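4. Training Load and Travel in Youth Basketball

4.1 Participants and season structure

The data come from 147 players registered with the four clubs of the Kurdale youth league. All players were under 17 at the first registration day in May. Each club played one or two games per weekend during the summer season, and three of the clubs also entered the open tournament at Duggan. The fourth club, Grutomberg, stayed at home in these weeks and is used in our comparison as the low-travel group.

We recorded for each player the minutes on court, the number of practices attended, and the hours spent in the bus. The coaches filled in the forms after every game. When a form was missing, we took the minutes from the official score sheet and left the practice field blank. 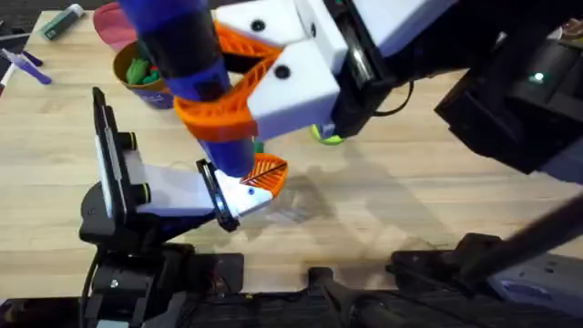 Minutes on court were divided into 4 classes. The division follows the earlier work on school teams, with one change: overtime is counted in full, while in the school studies it was left out. For the older players this change matters, as close games are more frequent in the second half of the season.

4.2 Effect of travel on shooting

Free throws were chosen as the main measure. They are taken from the same distance, without a defender, and every club in the league writes them down in the same way. Field goals depend very much on the opponent, and we did not find a good method to correct for it.

Players who traveled more than 5 hours before a game made fewer free throws than in their home games. The difference was clear in the fourth quarter and small in the first. In the Grutomberg group we saw no change between the first and the last month. It must be noted that this group is small, and two of its best shooters moved to another club before the season ended.

Practice attendance did not explain the result. Players with full attendance showed the same fall after long travel as players who missed several practices.

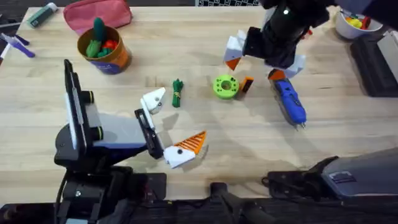

Figure 3. Two-arm work cell, orange finger pads.

A coach from Duggan answered to our first report that the bus was the smaller problem, and that most of his players simply slept too little in the tournament hotel. We could not test this, as sleep was not part of the forms. For the next season we have added one question on bedtime, and Fultine, which prints the score sheets for the league, has agreed to include it on the back page. We expect that 40 players will also keep a short sleep diary during the tournament weeks.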